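Ticket: Right hand gripper not closing fully, width reading drifts
Project: Travmont home tasks, small items set
Kit: Trikov hand-held gripper pair, kit 4
Opened by: Babita Grewal
Assigned to: Naveen Kandpal
Priority: Medium, raised to High
Status: Closed, one follow-up open

Reported problem

The right hand unit stops short when the trigger is pulled all the way in. It still holds thick things. Thin things slide out between the pads, and the recorded width never gets down to zero. The left hand unit on the same kit is fine. I noticed it on the jewellery sorting task, where the items go into or out of an open metal tin on a round table. Bracelets and bangles could be picked up most of the time. Small charms could not.

I restarted the recorder and plugged the right unit back in. No change. — Babita 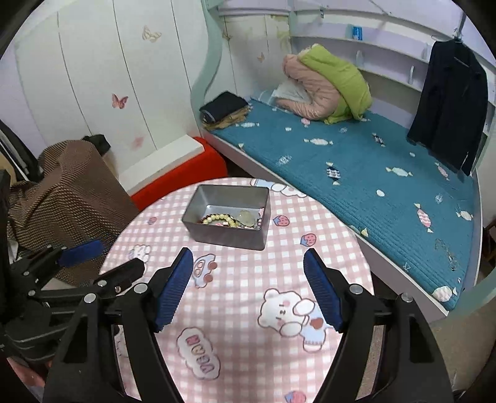
Reply 1, Naveen Kandpal

Thanks. Please do these in order and write down the result of each before going on to the next.

1. With the recorder off, close the right unit by hand and look at the pads from the side. Do they meet along the whole length or only at the tips?
2. Open and close it 10 times with nothing between the pads. Note any click or rough spot.
3. Turn the recorder on and read the width with the trigger fully in, then fully out.
4. Swap the left and right cables and read both widths again.

Don't run the zero routine yet. If something is bent or loose, zeroing will hide it.

Reply 2, Babita

Step 1: pads meet at the tips only. There is a thin wedge of light near the base.
Step 2: rough spot near the end of travel, and a click on 4 of the 10.
Step 3: closed reading was 3 mm the first time and 5 mm the second. Open reading was normal both times.
Step 4: the fault stayed with the right unit, so it isn't the cable.

One more thing, and it's the reason I've asked for the priority to go up. On the last click the linkage let go suddenly and nipped the side of my finger. The skin wasn't broken. I've stopped using the unit and put tape over the trigger.

Reply 3, Naveen

Leave the tape on. Priority is now High and I've copied in Anju Mittal for the safety record. Please don't put fingers near the linkage on either unit until we know what's going on. The left one came from the same Katiyar batch.

The click and the changing reading both sound like a pivot pin backing out. When it sits proud it catches on the arm beside it, then slips past. Small trinkets with rings or loops on them will show this fault well before anything else does, so I'd like to know which recordings used those.
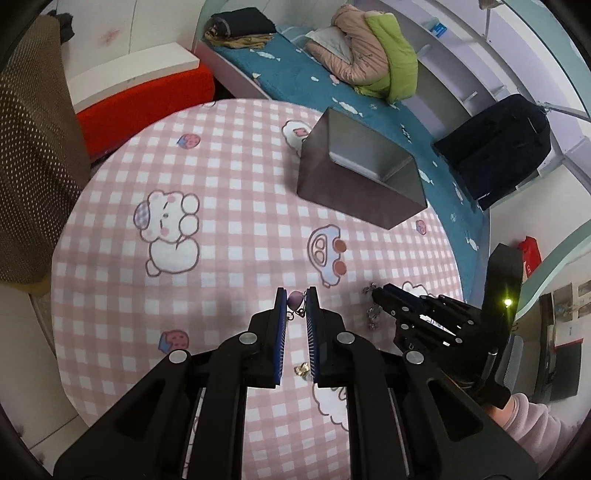 The log has 340 recordings from this kit in September. Lalit Mathur went through the closed widths and found the drift starts at recording 301. Everything from there to the end, 40 in all, has been marked as held. They haven't been deleted. The width values can't be trusted but the video might still be useful to someone.

Reply 4, Lalit Mathur

Bench check on the right unit, done at 2:15 pm after it was couriered in. One outer pivot pin had backed out by a bit under a millimetre. The retaining clip was missing and was not in the bag. The arm next to it has a bright scrape where the pin was rubbing. The pad itself is fine and the base gap closed up once the pin was pushed home.

Work done: new pin, new clip, thread lock on the screws, zero routine run twice. Closed reading is now 0 mm and stays there over 40 cycles. No click.

I also checked the left unit. Clip present, pin tight.

Reply 5, Anju Mittal

Pinch recorded as a minor injury, no first aid needed. Two changes for everyone using these kits, starting now. Check all pivot clips before the first recording of the day. If a unit clicks, stop and tape the trigger — don't finish the recording first.

Meenakshi Singhal has asked Katiyar if other kits in the batch have lost clips. No answer yet.

Reply 6, Babita

Unit is back and working. Charms hold properly and the width goes to zero. Happy for this to be closed.

Closing note, Naveen

Cause: missing retaining clip on outer pivot pin, right unit. Closed. The follow-up with Katiyar stays open under Meenakshi's name. The 40 held recordings will be redone with the repaired unit, same items and same tin.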